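Plivia Playroom, Toy Safety Check
Inspected by: Maricica Costache
Date: 28/09/2026

1. Basket rim and mesh: OK. No sharp wire ends found.
2. Spiky balls: squeeze each one. Discard if split or sticky.
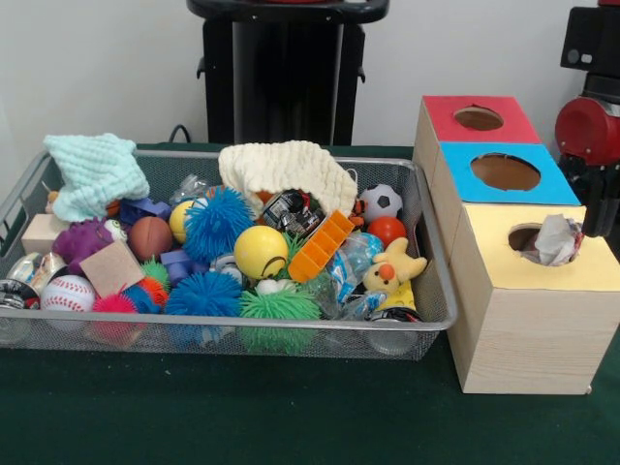

3. Small parts: keep under-threes out until sorted. Use tester 113.
4. Knitted cloths: check for pulled threads and long loops. 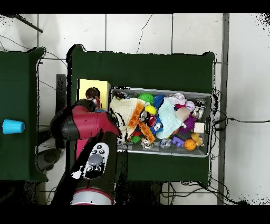

5. Building blocks: feel the edges for cracks. Wash in the Misine sink, then air dry. The orange pieces lying on the cream cloth go back with the other blocks. Next check in December.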